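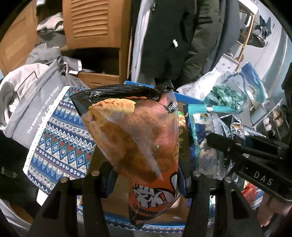 How many episodes do you need before the policy does anything sensible?

For the snack packing task we started getting decent behaviour once we'd passed 526 episodes, and everything before that was pretty hopeless. Your mileage will depend on how tidy your demos are, and ours got tidier as we went.

# Pleso: hand-held gripper demos from the Cetstead robotics club

Hi! I'm Esperanza Ibarra and I look after this repo for the club. Pleso is our student project for the year – a set of household pick-and-place demos recorded with hand-held grippers, plus the scripts we used to clean them up and train on them. If you're in another school club and want to skip a few of our mistakes, help yourself.

## What's in it

Version 2 has 1151 episodes. Each one is a single person doing one small job from start to finish: packing snacks into a bin, taking them back out, moving things from a bin to a bag, folding a tea towel (badly, in my case). We planned on five tasks and ended up with four, as the jar-opening one was miserable and I pulled it in April.

Every episode folder has:

- `video.mp4`, the view from the gripper
- `pose.csv`, gripper position and rotation over time
- `width.csv`, how far apart the fingers are
- `note.txt`, whatever the person recording felt like writing

That last one is a free-for-all. Some of the notes are really useful ("dropped it, picked it up again, kept going") and some of them are about lunch. Please don't try to parse them automatically. Reiko tried, and she lost a weekend to it.

## How we recorded

We did it at people's homes, after school, in whatever room had enough light. I wanted real clutter in the background, with coats and shoes and shelves, because our first batch was all shot on one bare desk in the classroom and the model fell to bits the moment we moved it. The mess helped a lot!

Snack bags turned out to be my favourite thing to record. They crinkle, they slide, they're shiny, and the fat part of the bag wants to squirt out of the fingers if you squeeze it there. Pinch the flat seal along the top and life gets much easier. That's a house rule for the packing task now, so if you send us new episodes, please grab by the seal wherever the packet has one.

Other habits we settled on:

- Start with the fingers open and hold still for a second. The trimming script looks for that pause.
- Go slower than feels natural. Then a bit slower again.
- If you fumble, carry on. We keep fumbles, they're just labelled.
- Don't talk over the recording unless you're happy for us to hear it when we sort the files (we strip the audio before anything is shared).

## The splits

There are 74 episodes held back for testing, all from homes that don't show up anywhere in training. We got this wrong in version 1. I'd shuffled everything together, so the same rooms were on both sides and our scores looked fantastic. Reiko Oda spotted it when she was checking the labels, and I spent an evening feeling silly and then redid the whole lot. If you've still got version 1 on a drive somewhere, bin it.

The split lists are plain text files in `splits/`, one episode name per line. Nothing clever going on there.

## Getting it running

You'll need Python and a fair bit of disk space. Clone the repo, run `setup.sh`, then point `config.yaml` at wherever you unpacked the data. To check it worked:

`python look.py --episode 5`

A window should pop up with the video on one side and the finger width plotted along the bottom. If the plot is a flat line, your width file didn't unpack properly, so grab it again. On the school laptops the window sometimes opens behind everything else, which had me convinced it was broken for most of a lunch hour.

Training is `python train.py`. We ran ours overnight on the desktop in the lab, the one we call Matsuda, and it was usually finished by morning. I haven't tried it on anything smaller and I'd love to hear from anyone who does.

## Things that are a bit off

- The colour balance jumps around between homes. I started fixing it and then decided it was probably good for the model.
- Left-handed recordings are thin on the ground. Reiko is our only leftie.
- A few width files start a moment later than the video. They're listed in `known_late.txt`, and the loader handles them.
- Clear packaging confuses our object labels. If you're using the labels and not just the video, have a look through the packing ones by hand first.

## Using it

Free for classes, clubs and anyone learning. Please don't sell it, and please don't try to work out whose house is whose – families were kind enough to let us in. If you put it in a report or a poster, a line saying "Pleso, Cetstead robotics club" is plenty.

Questions are welcome in the issues tab. I check it most evenings during term and hardly ever in the holidays. If you've recorded something of your own in the same format, open a pull request with one or two episodes first and Reiko or I will go through them before you upload the rest.

Last updated Aug 28, 2021

Related projects
Udinia – our line-following rover, retired
pleso-tools – trimming and labelling scripts
pleso-v1 – archived, do not use
Cetstead robotics club handbook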